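Robots & Making » Shows, Visits and Open Days
Thread: Sterkdale workshop open day – the block pushing arm (photo)

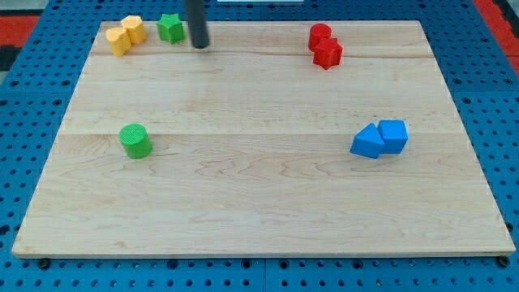
1. Went to the Sterkdale open day, full report

tinplate_tess
Posts: 3240
Location: Tultutcombe

Right, I promised a write-up and I've finally had a cup of tea and a sit down. If you didn't make it to the open day this August you missed a treat. I went for the lathes and spent most of the morning stood at the robot table instead.

The demo is dead simple to explain. There's a board with little coloured blocks on it – cubes, stars, cylinders and so on – and an arm with a plain black rod on the end. No fingers, no sucker. It can only push. The chap running it types in something like "put the green star next to the yellow ones" and off it goes, nudging things about. When a visitor shouted out a change halfway through, he typed that in too and the arm changed course. I was grinning like a child!

What got me was how much harder pushing is than it looks. He let us have a go with a length of dowel on a spare board, and I couldn't get a triangle to go in a straight line to save my life. It just spins round on you. The arm had the same trouble but kept having another little dab at it until it got there.

Talks were good too, the one on cheap motor drivers was packed out. Parking was grim.

2. Re: Went to the Sterkdale open day, full report

Oosthuizen
Posts: 2000

Lovely photo, thanks Tess. Is that a blue pegboard underneath? I've been looking for something like that for my own bench, everything I build slides about when the arm gets going.

Did he say what control software it was on?

3. Re: Went to the Sterkdale open day, full report

tinplate_tess

Yes, pegboard, the whole table top is covered in holes. You can see a couple of dark bolt heads by the near corners of the wooden board. I'm having that idea for my drill stand.

Didn't catch the software, sorry. There was a laptop with a lot of windows open and I was too busy watching the blocks.

4. Re: Went to the Sterkdale open day, full report

gribble
Posts: 8

I was there in the afternoon and I have to say I wasn't as taken with it. It took ages over one move, and twice it shoved a block right past where it was meant to go and had to come round the other side. My lad is six and he'd have done it in seconds with one finger. For a show, I'd rather see something quick. The welding arm next door had a proper crowd.

5. Re: Went to the Sterkdale open day, full report

Roscoe Strickland
Posts: 412

Bit harsh, gribble. The welding arm does the same path every time, and if you moved the workpiece an inch it would happily weld fresh air. With the blocks they let people mess up the layout between goes and it still had to cope. I asked for the red star and the red cylinder to be split up, and it went in from the side and parted them quite neatly. Took its time, I'll give you that.

I'm with Tess, best thing there. I stayed till they started stacking chairs at five.

6. Re: Went to the Sterkdale open day, full report

gribble

Fair point about the welder. I still think they should have had a screen up showing what had been typed in. From the back you couldn't tell what it was trying to do, so it just looked like a stick poking at toys.

7. Re: Went to the Sterkdale open day, full report

tinplate_tess

Now that I do agree with! I was right at the front so I could read it over his shoulder, but the people behind me kept asking. I've put it on the feedback form.

8. Re: Went to the Sterkdale open day, full report

mothballs
Posts: 167

Gutted I missed this. Do the blocks have anything inside them, magnets or weights? The tops of the yellow ones look a bit rough to me, could be printed.

9. Re: Went to the Sterkdale open day, full report

Roscoe Strickland

No magnets, I asked. I picked up one of the spares and it weighed next to nothing, which probably explains the overshooting. He didn't say how they were made. There's a fine ribbing on the sides of the green star in Tess's photo, so I'd guess printed as well, but don't hold me to it.

10. Re: Went to the Sterkdale open day, full report

Oosthuizen

I might have a bash at a small one over the winter, with a dowel on my old arm and some blocks from the toy box. Is anyone going to the Kikport show? I can bring it along if it's working by then – and gribble's lad can race it.

11. Re: Went to the Sterkdale open day, full report

gribble

He says yes and he wants to be on blue.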